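How to clear your desk and keep it clear until at least August

Posted by Tegan Trevaskis, July 26, 2025

You will need a bin, a damp cloth, a box and 30 minutes you had planned to spend complaining about your desk.

Step 1. Take everything off. Yes, the mug too. Put it all on the floor, where it will look much worse and shame you into carrying on. 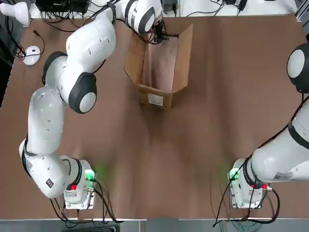

Step 2. Wipe the surface. Use warm water and a drop of washing-up liquid, then dry it with an old tea towel. Old rings may need a second go, or a coaster and a change of subject.

Step 3. Sort the heap into three piles: use daily, use sometimes, and why do I own this. My third pile held four staplers, none with staples.
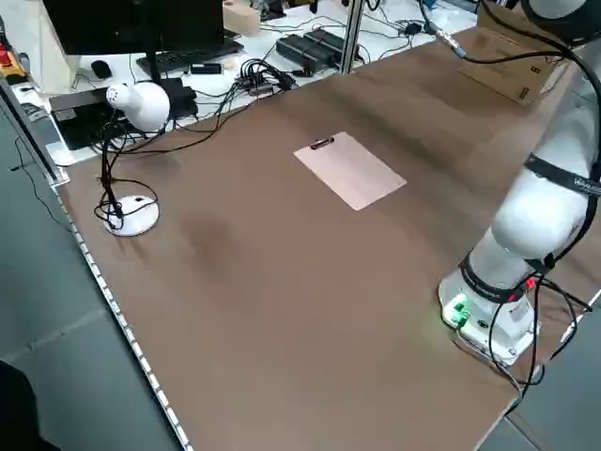
Step 4. Put back the daily things only. The sometimes pile goes in a drawer. If you have no drawer, a shoebox will do — write on the lid what's inside, and be truthful about it.

Step 5. Deal with paper. Bills go in a folder, and takeaway menus go in the bin, including the one you're fond of. They've put their prices up anyway.
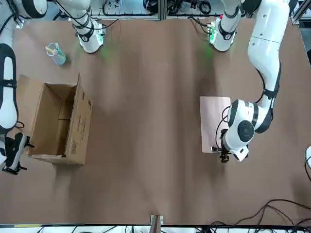

Step 6. Each evening, spend three minutes putting things back. Set an alarm if you must. I ignore mine most nights, so do the whole lot again next month.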